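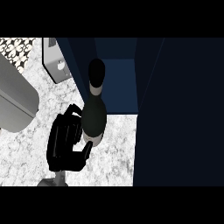

## Notebook entry, September, 14:20 — simulated bottle handling, rule review

Recorded by Zinash Tilahun, Denenero bench. Task: bottle beside navy cabinet, marble counter. Simulator build: Skurkbridge.

The purpose of this session was to check the written handling rules against the simulated task before they are passed to the Plutden group. The rules under review are those in section 2 of the Ejigu practice sheet.

**Rule 2.1, hand position.** The palm is to stay beside the body of the bottle. The neck and cap are not to be used as a grip point. View consistent with the rule: fingers at the dark green body, thumb tip over the lower label area.

**Rule 2.2, claiming a grasp.** A still view does not establish contact. An operator may write "grasped" only when the contact log agrees — otherwise the entry reads "hand at object." I have used the second wording until the log is exported.

**Rule 2.3, clearance.** The sheet requires 15 mm between any moving part and fixed furniture. It does not say whether a held object counts as a moving part. I recommend that it should, and have marked the text for revision.

**Rule 2.4, records.** Each episode is to be filed with its seed, build name and operator initials. Of 113 episodes in the current folder, 18 lack a seed. These are withdrawn from the review set and are not to be repaired from memory.

Open items:

- Revised wording for 2.3 to Plutden
- Contact log export, then correct the status line in this entry
- Label text is unreadable at this view; leave the product field blank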